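The Harnulham Striped Board

Okay, I have to talk about this board, because I've been making boards for a good while now and this is the one I keep stealing back from the shop shelf for myself.

The Harnulham is a plain rectangle with two darker stripes running across it. That's the whole design! I drew up fancier versions (there was one with a wavy inlay that took me most of September and looked like a bad tie) and every time I came back to the simple one. Pale wood, two tan bands, straight edges. It looks good on a counter, it looks good on a table, and it looks good leaning against a backsplash doing nothing at all.

I glue them up myself from strips, so no two come out quite the same. The light part is maple and the stripes are a darker wood I pick from whatever I have that's close in tone. I don't stain anything. If one of your stripes is a touch warmer than the one in somebody else's kitchen, well, that's the tree.

What people use it for

I sell it as a serving and cutting board, and most people buy it for bread and cheese. But a big share of the emails I get are from parents and teachers who bought it for the kitchen and then lost it to the kids. I get it. It's a flat, smooth surface with a clear border, so small toys have somewhere to live that isn't the whole floor. You put it down on a table and suddenly the blocks have a place.

The stripes turn out to be the fun bit for little ones. Stars on this stripe, triangles on that one, everything else in the plain part, and then you mix it all up and start over. My own set of shape blocks is the chunky kind in bright colors, and they show up so nicely against the pale wood that I've stopped putting out the patterned mat I used to use.
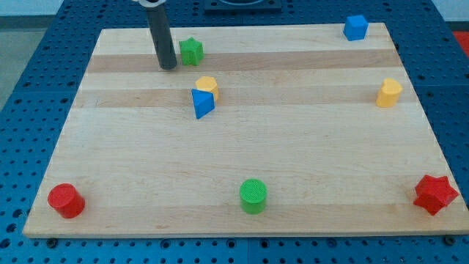 If you're going to use it for play, I'd say pick one job for it and stick with that. Mine is a play board now and I cut my bread on a different one. Knife marks are fine on a kitchen board, they're part of its life, but a scored-up surface catches the bottoms of small blocks and they tip over, and then you hear about it from a four-year-old.

The finish

Every board gets sanded and then two coats of Bistex oil, with a night of drying in between. I've tried a bunch of oils over the years and this is the one I like working with. It goes on thin and it doesn't leave that plasticky shine. The wood still feels like wood when you run your hand over it.

You'll want to oil it again once it starts to look chalky. For a board that gets washed a lot that might be every month or so, and for a play board you can go much longer. Wipe it on with an old T-shirt, leave it overnight, buff off whatever's left. A small tin is $26 if you want to add one to your order, but any food-safe board oil you already have in the cupboard will do the job.

Cleaning

Warm water, a little soap, a sponge. Dry it right away and stand it on its edge so air gets to both sides. Please, please don't soak it, and don't put it in the dishwasher! A customer sent me a picture of hers after one run through the machine and it had curled up like a potato chip. I can sometimes flatten a board that's cupped a little, but once the glue lines let go there isn't much I can do.

For play boards, a damp cloth is plenty. Washable marker mostly comes off with soap. Permanent marker doesn't, and you'll need some fine sandpaper and a fresh coat of oil. It's an easy fix, so don't panic.

Sizes and prices

The Harnulham is $100. If you just want something for cheese and crackers, the Cava is the little sister, same wood and same finish but only one stripe, and that's $50. I also make a thicker board called the Harasym, with a groove around the outside for roasts, but I only do those to order and the wait can be long. Send me a note before you get your heart set on one.

I don't do engraving on any of them. I've been asked plenty, and I know it makes a nice wedding gift, but I'm not set up for it and the local trophy place will do it better than I would.

Shipping and returns

Boards go out wrapped in brown paper inside a stiff carton. If yours shows up with a ding, take a picture before you throw out the packaging and email it to me, and I'll send a replacement. If it's fine but you just don't love it, you can return it unused and I'll refund the board, though the postage back is on you.

Orders for the holidays: I'm one person with one set of clamps, so I have to stop somewhere. When the current batch is gone I'll switch the button over to the waiting list, and anybody on the list gets an email before the next batch goes up on the page.

Page updated 12/10/2023. The Cava is back in stock, and the small oil tins are too.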